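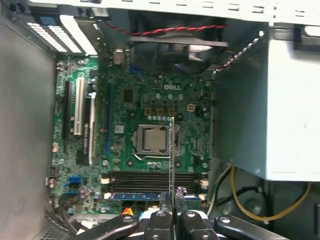 Release No. 9

**Balmont halts automated memory removal after grip fault; field notice goes to all Solero users**

VIRKOW — Balmont has stopped automated memory handling on its Solero disassembly cells after a gripper failed to release a module while the arm was moving away from an open desktop computer. The module cracked and the motherboard was pulled partly off its mounts. There were no injuries.

The fault occurred in February at the company's Virkow plant, shortly after 3 p.m. The cell was taking memory modules out of used office desktops and setting them into a slotted fixture for testing. Operators pressed the emergency stop, cut power to the cell and left the computer in place until the safety team had recorded the joint positions.

"The arm did what the program told it to do, and the program was wrong about the state of the fingers," said Henrik Brandes, head of plant safety at Balmont. "It believed the grip was open. It was closed, and the next move was a lift."

An internal review traced the problem to a software update installed earlier that month. The update shortened the wait between the open command and the next arm movement. At low speed the fingers had time to clear the part. At full production speed they sometimes did not, and the position check that should have caught this was reading an old value.

Balmont went back through the cell logs and found the same late release on nine earlier cycles. None of those had been reported as a fault, as the modules slipped free before the arm had traveled far enough to cause damage. The company has changed its alarm settings so that any late release now stops the cell and must be cleared by a technician.

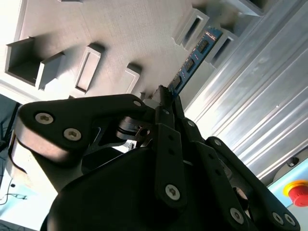
Placing a module in the fixture is affected as well as removing one. A late release there can bend a module against the side of the slot or drag it back out. Roughly 400 modules handled since the update have been pulled from stock and will be retested by hand before any are sold.

"We would like customers to hear this from us before they find it on their own floor," said Waltraud Hellwig, managing director. "The cells can go on doing other work. They should not handle memory until the new software is in."

Until then, Solero users are asked to do the following:

- Turn off the memory removal and memory placement programs.
- Check that the emergency stop can be reached from the operator's position, and test it at the start of each shift.
- Keep hands out of the cell during manual recovery until power to the gripper is off. The fingers may still be holding a part under load.
- Save the cell logs. Do not clear them before the update.

Corrected software is being tested at Virkow and at Lindemann, which supplies the finger position sensors. It restores the longer wait and requires a fresh sensor reading before the arm can move. Balmont will release it once it has completed 100 hours at full speed without a late release — the count starts over if one occurs.

Gunhild Snorradóttir is leading the field update and will contact each site to set a time. There is no charge for the work. Sites that have found damaged boards or modules should keep the parts and note which program was running.

**Media contact:** Benedikt Teuber, Balmont press office, Virkow

**Service contact:** Solero field service desk, attention Gunhild Snorradóttir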